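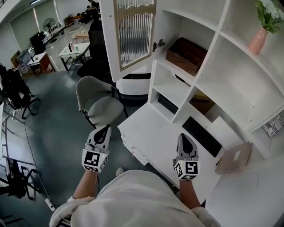 Built-in desk and shelving, home office bay, Gerdale workroom. Entry for February 2024.

Purpose of entry. To record the condition of the built-in desk unit and its shelves, the storage plan agreed for it, and the work still outstanding. The unit will serve as the reference bay for the Heltow storage study, and colleagues setting up the second bay should follow the same arrangement unless a change is noted in this book.

General condition. The unit is sound. The desk surface is white and carries no serious damage, although there is a shallow scratch near the back that was present on delivery. The scratch has been recorded with the supplier, Royer, and no repair is requested. The open compartments were wiped with a damp cloth and left to dry before anything was returned to them. The wall fixings behind the upper part were checked by hand and do not move.

Drawers. The shallow drawers on the left side of the desk are suitable for paper, envelopes, labels and flat tools only. An attempt to store the tape dispensers in them was abandoned, as the dispensers catch on the drawer above. The dispensers have gone to the supply closet. The top drawer runs less smoothly than the others. I removed it, cleaned the runners and replaced it. The fault is reduced but still present, and I would ask that the drawer not be loaded with full reams until the runners have been looked at properly.

Desktop. The plan allows a keyboard, one box and one current item of work. The light pinkish-beige box to the right of the keyboard is to remain on the desktop for the present. It has a small white label on its top, and the label should stay facing up. The keyboard has no fixed position in the plan. Users push it aside at an angle when they need writing space, and I see no benefit in a rule against this. The desk is deep enough for a notebook to be opened fully in front of it.

Upper compartments. The brown wooden organizer is assigned to one of the upper cubbies. It was first tried on the desktop, where it took up too much of the writing area. In the cubby it is within reach of a standing adult. A seated person of average height must half rise to use it, and it should therefore hold items needed a few times a day at most. Pens in regular use should be kept lower down. The low shelf beneath the organizer is to be used for a single flat or small item, and should not become an overflow for the drawers.

The lower compartments receive little light. Dark objects placed in them are difficult to see, even during the day. Misaki Hirano has proposed lining the backs with white card. I agree with the proposal, provided that the card is held with removable strips. Adhesive sheet was used in the earlier Zenora bay and left a residue that took 30 minutes to clear from a single compartment.

Newspaper. A folded newspaper is kept on the shelf at the right side. The slot suits it well, and it may stay there, but the plan allows for one paper only. Old issues go to recycling when a new one is put in. The same slot was considered for file folders and rejected because their corners project and catch on sleeves.

Plants. The pink ceramic vase with the green leafy plants stands on top of the unit at the right. I had some doubt about keeping water above a desk with a keyboard on it. The following practice has been agreed: the vase is taken down before it is filled, filled at the sink, dried on the outside and only then put back. It is not to be topped up in place. A cork mat has been requested from stores to protect the finish. Should the mat not arrive, a felt pad from the hardware drawer will do.

Cabinet door. The upper door, with ribbed frosted glass in a wooden-toned frame, requires attention. It swings out over the working position and, when open, leaves limited headroom for a tall person leaning toward the shelves. The hinge screws were tightened by a quarter turn. I have not altered the side adjustment, which affects the gap between door and cabinet and should be set by one person in one session. The glass shows finger marks readily. It should be cleaned along the ribs with a soft cloth, as wiping across them leaves lint in the grooves.

Seating and floor. The gray upholstered chair is comfortable for reading but slightly low for typing. The black office chairs elsewhere in the room adjust in height and may be borrowed for longer work, then returned to their places. The floor beside the gray chair should be kept passable, and the white cylindrical appliance standing there must not be moved into the walkway. The metal ladder leans at the other side of the room. It may be used to reach the top of the unit — the gray chair may not.

Outstanding work.
Top drawer runners: inspect and replace if worn.
Card lining for the lower compartments: cut 2 trial pieces and leave them in place until May before ordering more.
Cork mat for the vase: confirm with stores.
Door: set the side adjustment, allow 5 days of ordinary use, then check the gap again.
Shelf labels: Misaki Hirano to supply wording. I have asked for plain lettering and no color coding, as the colors used at Zenora were understood only by the persons who chose them.

Any change to the position of the organizer or the vase is to be entered on the facing page with initials.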